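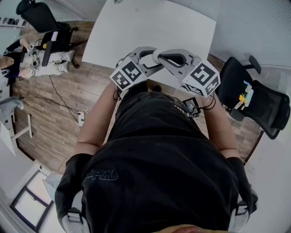
The white table in the Siliņa room, with black office chairs near it.

Notes from the Siliņa room: the table and the chairs
Zovanura House newsletter, 29 January 2026

Many members have asked us about the Siliņa room in the last weeks, so we give it a longer item this time. The room is open again for booking, with the same white table as before and with black office chairs in place of the old folding ones.

First, the table. We had the wish to buy a new one, and we received an offer from Brostatska for 989 euros with delivery. After some discussion we kept the old table and had only the feet adjusted. It does not rock anymore when you lean on it from the long side. The money will go to the blinds, which are in a worse condition than any furniture in the house.

Please treat the white top with care. Ink from markers goes into it quickly, and the usual kitchen spray leaves dull spots. A soft cloth with warm water is enough for most days. For glue or tape marks, take the small bottle of cleaner from the cupboard in the corridor and put it back after. If you cut paper or cardboard, use the green mat. It is kept in the same cupboard, on the lower shelf.

Now the chairs. The one with the mesh back has already become the favorite, and we understand why, it is pleasant to sit in during a long afternoon. They were bought used from Jatavell, who had 33 of them from an office that was closing. We took a part of these for our rooms. All of them were checked before they came to us, but if you find one that sinks down slowly while you sit, please write the room name on a piece of tape, put it on the backrest and tell the front desk.

We have also one request. A chair next to the table is a very convenient place to put down small things, the colorful ones as well as the gray ones, and we all do it. One can see it in the photo too, there are some items in yellow, light blue, green and white lying on the seat. During your booking this is fine. When you leave, please look at each seat before you push the chair in. Last April we collected a full box of forgotten objects from this room alone, and up to 600 grams of it was only pens, clips and keys.

The chairs should stay in the Siliņa room. If your group needs more places, ask at the desk and we will bring chairs from the storage. Do not roll them over the door sill with things on the seat, the wheels get stuck there.

Bookings can be made for 2 hours or for a half day. The morning times are already quite full, the late afternoon is mostly free. Jackets and bags can go on the hooks by the door, so that there is enough space to walk between the chairs and the table.

The date for the new blinds is not fixed yet. We will write it here as soon as we have it from the supplier.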